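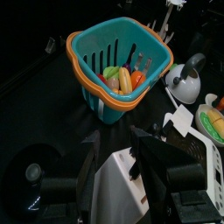

4. Forecast error and the handling of deferred contacts

4.1 Setting

The data come from the customer service operation of Brandow, a household goods retailer with two contact centres, at Custbridge and Murkiscombe. Both sites take telephone calls, and Murkiscombe also answers email and web chat. Work is shared between them through a single routing table, so that a call from any customer may be offered to either site. Chat and email are not shared. The two sites have separate planning teams but use the same forecast, which is issued each week in half-hour intervals.

Until the change studied in this paper, the forecast was built from offered calls only. A customer who asked for a callback was recorded as one offered call at the time of the request, and the callback itself was recorded as outbound work, outside the forecast. Staff time spent on callbacks was covered by a flat allowance added to each interval. The allowance had been set some years earlier and was the same at every hour of the day.

4.2 Sample

The sample covers 61 working days ending on the last working day of March. Days on which either site was closed, or on which the telephone platform was unavailable for more than one interval, were left out before the count was made. The agent group is made up of 534 agents who were on the rota for the whole period. Agents who joined or left during the period appear in the staffing totals but are excluded from the handling time estimates, because new starters are given longer calls to shadow and their logged times are not comparable.

Handling time is taken as talk time plus hold time plus after-call work. Mak, the workforce planning tool in use at both sites, stores these three parts separately. After-call work is entered by the agent through a status button and is known to be less reliable than the other two. Where an agent went directly from after-call work to a break without an intermediate status, Mak assigns the whole of the gap to the break. We have not corrected for this. The effect is to understate handling time slightly in the intervals before lunch.

4.3 Treatment of callbacks

Callbacks were matched to the request that gave rise to them using the customer reference and, where this was missing, the telephone number. A request was treated as closed at the first connected callback. Later attempts to the same number on the same day were counted as separate outbound work unless the agent had marked the case as unresolved.

Each callback was then placed in the interval in which it was first attempted. This gives two series for each site: the load as the customers created it, and the load as the agents met it. The two differ most in the late morning, when requests are made faster than they are cleared, and in the middle of the afternoon, when the backlog is worked through. Under the flat allowance, both periods received the same number of extra staff minutes.

The distance between the two series is referred to below as deferral. It is measured in staff minutes per interval and may be positive or negative. Over a full day it sums to zero, apart from callbacks carried into the next morning.

Figure 3. Deferral by half-hour interval at Custbridge and Murkiscombe, in staff minutes, averaged over the sample. Positive values show work moved out of the interval and negative values show work moved into it. Carried-over callbacks are placed in the first interval of the day.

4.4 Results

Figure 3 shows the same general shape at both sites, with a wider swing at Custbridge. At its largest, mean deferral at Custbridge reached about 300 staff minutes in one interval. The Murkiscombe curve is flatter and turns negative earlier. Part of this is explained by the mixed work at Murkiscombe, where agents waiting for chats can be moved on to callbacks without a change to the rota. Custbridge has no such reserve and clears callbacks only when the inbound queue allows.

Placing callbacks in the interval in which they were attempted reduced forecast error at both sites. The gain was greatest in the afternoon. In the first two intervals of the day there was no clear gain, and at Murkiscombe the revised forecast was slightly worse. These intervals contain the carried-over callbacks, whose number depends on how the previous day ended and cannot be known when the weekly forecast is issued.

We tested whether the first intervals could be improved by a daily adjustment made at close of business. The adjustment took the number of open requests and spread the expected work over the first 5 intervals of the following day. It brought the early error down at Custbridge, but it made the rota harder to keep to, as team leaders had to move breaks at short notice. Adherence, measured as the share of scheduled time spent in the scheduled status, fell on the days after a heavy close. We do not have enough such days to say how far the one effect cancels the other.

4.5 Limits

Three points bear on how far the results can be carried over to other centres. The routing table was changed once during the sample, when a product recall line was added and given priority over general enquiries. Calls on that line were removed from the series, but the agents who took them could not be, and some general calls in those weeks will have waited longer than they would otherwise have done.

The offer of a callback was also not made at a fixed waiting time. It was switched on by the duty planner at each site, and the two sites did not follow the same rule. Custbridge planners tended to switch it on later and leave it on for longer. The deferral curve therefore reflects the habits of planners as well as the behaviour of customers, and the two cannot be separated with the present data.

Finally, abandoned calls were counted as offered load at zero handling time. A customer who abandons and calls again within the hour appears twice. Repeat callers were identified only where the number was not withheld, and the correction described in Section 3 was applied to these alone.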